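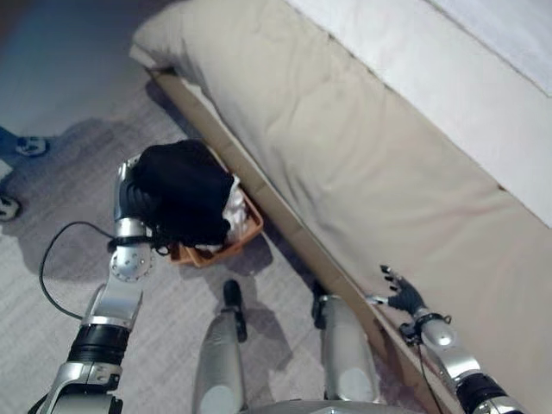

Capítulo 7
Comparación de manos y pinzas en tareas con tejidos

Objetivos del capítulo

Al terminar este capítulo, el estudiante podrá:
distinguir los criterios de comparación que dependen de la mano de los que dependen del brazo o del controlador;
redactar un protocolo de ensayo para prendas y ropa de cama;
clasificar los fallos de agarre en tejidos;
decidir cuándo la cámara de cabeza basta y cuándo hace falta una cámara de muñeca.

7.1 Por qué empezar por la ropa

En los capítulos anteriores los objetos de prueba eran rígidos: cilindros, cajas, piezas torneadas. Con ellos, comparar dos manos es relativamente sencillo. Se fija una pose, se cierra la mano, se levanta el objeto y se mide la fuerza a la que resbala. El objeto tiene la misma forma al principio y al final del ensayo.

Un tejido no ofrece esa ventaja. Cada vez que se suelta una camiseta sobre el suelo adopta otra configuración, y el punto por el que conviene tomarla cambia con ella. Tampoco existe un centro de masas útil para planificar el agarre, porque se desplaza mientras la prenda sube. El experimentador tiene que aceptar una variabilidad de partida que no desaparece aunque el robot repita el movimiento con toda exactitud.

La tarea que usaremos como hilo del capítulo es la recogida de ropa en un dormitorio: tomar una prenda arrugada y llevarla hasta una cesta colocada en el suelo, junto a la cama, o sacarla de ella. Reúne varias dificultades a la vez. La cesta es baja y obliga al brazo a trabajar cerca del límite inferior de su alcance. El lateral del colchón estorba al segundo brazo. La moqueta tiene un rozamiento parecido al de muchas prendas, y los dedos que bajan demasiado pueden engancharse en ella.

7.2 Qué se compara

Conviene separar tres niveles. El primero es el de la mano: forma de los dedos, recubrimiento, apertura máxima, rigidez. El segundo es el del brazo, con su alcance, su repetibilidad y el recorrido de los cables en la muñeca. El tercero es el del controlador, que decide cuándo cerrar y con qué fuerza. Un resultado solo puede atribuirse a uno de los tres si los otros dos se mantienen fijos durante toda la serie.

La advertencia parece elemental, pero se incumple a menudo. En la primera campaña del proyecto Cladness, Viola Piras comparó dos manos montadas sobre el mismo brazo y obtuvo una diferencia clara a favor de la segunda. Al revisar los registros, Evaristo Carbone observó que entre una serie y otra se había actualizado el umbral de cierre del controlador. Hubo que repetir 467 ensayos. En la repetición la diferencia se redujo a menos de la mitad.

7.3 Dedos rígidos y dedos blandos

Un dedo rígido y estrecho entra bien entre dos capas de tela y pellizca un borde con precisión. A cambio, exige conocer la posición de ese borde con un error pequeño. Un dedo blando, de segmentos redondeados, se adapta al volumen de la prenda y reúne material al cerrarse, de modo que tolera mejor un error de posición.

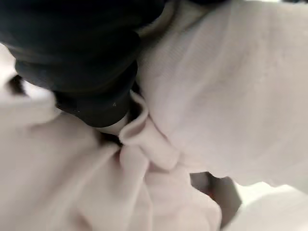 El inconveniente del dedo blando es que resulta difícil saber cuántas capas ha tomado. En un tejido de punto fino, los pliegues se agrupan bajo la punta y la mano puede sujetar dos o tres capas cuando el plan preveía una. Para meter ropa en una cesta el error carece de importancia. Para extender una sábana o doblar una camiseta, arruina el paso siguiente. Por este motivo el protocolo distingue entre «agarre conseguido» y «agarre correcto», y los anota en columnas separadas.

La cámara de muñeca ayuda en esta distinción, con reservas. Desde tan cerca, el propio dedo oculta parte del tejido, y las zonas claras muy iluminadas pierden la textura que el estimador necesita. La cámara de cabeza conserva la vista del conjunto, pero la mano le tapa a menudo el punto de contacto.

7.4 Protocolo mínimo

El protocolo que seguiremos procede de los ensayos del banco Kasa y consta de 12 repeticiones por prenda y mano. Antes de cada repetición la prenda se deja caer desde la misma altura, sin recolocarla. Se registran la hora, la mano montada, la versión del controlador, el resultado y, si lo hay, el tipo de fallo:

F1. La mano se cierra sin tomar tejido.
F2. El tejido resbala durante la elevación.
F3. La mano toma más capas de las previstas.
F4. La prenda arrastra otro objeto o queda enganchada.
F5. El brazo se detiene por límite articular o por tensión en un cable.

El fallo F5 no se imputa a la mano. Se conserva en el registro y se excluye del cálculo de la tasa de éxito, indicando siempre cuántos casos se han excluido.

Ejercicio 7.1. Una mano obtiene un 81 % de agarres conseguidos con toallas y un valor mucho menor con camisetas. Proponga dos explicaciones, una relacionada con el recubrimiento de los dedos y otra con el controlador, y diseñe una serie que permita separarlas.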